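Planoris grasp planner: your questions, answered (mostly)
By Santino Pereyra | April
Print this page | E-mail this page
14 comments | 31 shares

I get the same handful of questions in my inbox every time we put out a release, so I've gathered them up. If yours is missing, stick it in the comments and I'll get to it, usually in the evening after the tests have run.
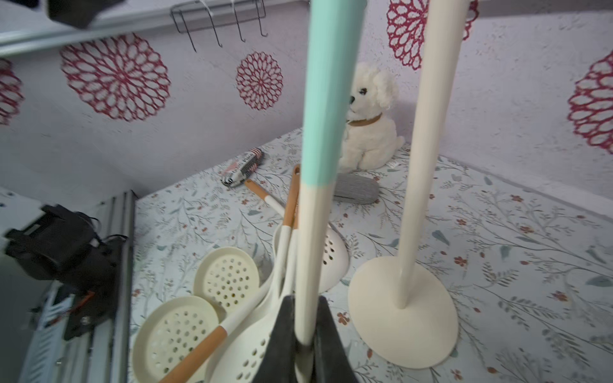 What does Planoris do, in plain words?

It takes what the wrist camera sees, comes up with a heap of possible grips, throws out the silly ones and hands the best to the arm. Moving the arm is somebody else's job (in our setup that's Zondura, our motion layer). People mix the two up constantly, and I did name a folder badly in the first release, so fair enough.

Why does it struggle with long thin things?

Ah, poles. My least favourite! Up close, a pole can run right through the picture with neither end showing, so the planner has no idea where the middle is. It'll happily pick a spot near the bottom and then the top swings about when you lift. If you've got a second view from further back, feed it in and turn on full_extent. If you haven't, lower the lift speed and keep the first move short.

Does a colour change on an object confuse it?

It used to. The old segmenter would see a two-colour handle and decide it was two objects stacked up. Sakda Jitpraphai rewrote the merging step so that it checks depth before it trusts colour, and I've hardly had a complaint about it.

What about holes? My colander comes out as a cloud of dots.

Slotted spoons, skimmers, anything with holes in it: set fill_gaps to on. It treats small gaps as solid when it's looking for grips. Leave it off for mugs, or it'll close up the handle loop and you'll wonder where your best grip went.

How many grips does it try?

The default is 700 per object. On my machine a full pass takes 129 milliseconds. You can drop the number a long way for simple shapes, but I'd leave it alone for a pile of kitchen tools lying across each other.

Can I use it with a busy tablecloth?

Yes, please do. Plain tables make everybody's software look cleverer than it is. Our Prustwood test set has 433 scenes in it, and nearly all the early failures I looked through had a flowery cloth or something furry in them.

My fingers close and then it reports "no contact". Why?

Check your finger width setting first. The config file ships with values for the Sepúlveda bench, and those won't match yours unless you've copied our pads. Then check the wrist camera calibration, which drifts more than you'd think if you knock the mount.

Is version 2 going to break my config?

A bit, sorry. Two keys have new names and there's a script called migrate_config that changes them for you. Keep a copy of the old file before you run it.

Comments (14) | Back to top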